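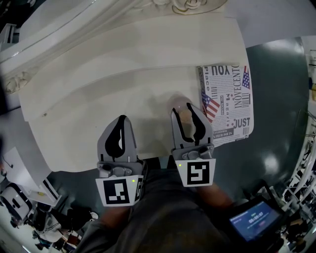 The parish magazine that wouldn't lie down

25/05/2020

There is a drawer in most kitchens in Netby where the local magazine ends up, along with the takeaway menus and the spare batteries, and for a small business that drawer is a very good place to be. I have been writing about advertising for longer than I care to admit, and I still get a little thrill when a plumber or a dog groomer tells me the phone rang because of a quarter page next to the crossword.

The Netby magazine goes out to 800 homes, which sounds tiny if you are used to talking about clicks and impressions (I try not to be). A quarter page costs £69 for an issue, and you can book four in a row if you want to be seen all year. Clillard, the garden furniture people on the Tirden road, have taken the same spot inside the back cover for as long as the magazine has had a back cover. They change the offer and leave everything else alone, and readers have come to look for it, rather as you look for a neighbour's car on the drive.

Grīnberga, the bakery, went about it quite differently. They wanted a fresh design every time, and the first couple were so crowded with cakes, prices and opening hours that you could hardly find the telephone number! Their third was mostly white space, with one line about rye bread and a coupon to cut out. Coupons do seem terribly old-fashioned, I know, but people like using scissors on something, and a shop that keeps the slips in a jar by the till has a fair idea which advert brought them in.

If you are thinking of trying your own local title, ask to see three or four back issues before you part with any money. Look at who comes back. Ask where your advert will sit, and whether the editor minds you sending a short piece about your trade, as many are glad of the copy. And do read the proof aloud, phone number and all, preferably to somebody else.

Bookings for the summer issue at Netby close in the first week of June, and the inside front cover is still free.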